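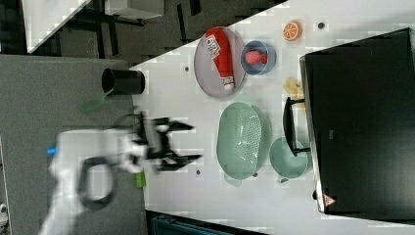 Sandik Tabletop Set - kitchen clearing benchmark

Item no. 459. In stock at Brestum, ships from Villanueva in February.

Same object set used in the Zonholm clutter study (Nanayakkara and Guerra). Perforated tabletop, kitchenware, play food, parallel gripper with long angled fingers. You supply the arm.

What the study tested: does a grasp policy trained on tidy rows still work once things get crowded? 763 training demos, then 204 test trials, 3 layouts. Short answer - mostly. Colander was the hard one, all those small holes confuse the depth map. Bottle lying across a plate also gave trouble, policy kept going for the plate rim.

Retraining with the bottle placed at random angles helped alot. Colander still open. Dilani Nanayakkara is working on a depth-free version, ask her for the weights.

In the download: layout sheets, trial logs, scoring script. Script wants the newer log format - old logs need converting first, see readme.

Fingers sold seperately. Cable not included.

Questions on the protocol go to Aparecida Guerra, orders to the Brestum desk before noon.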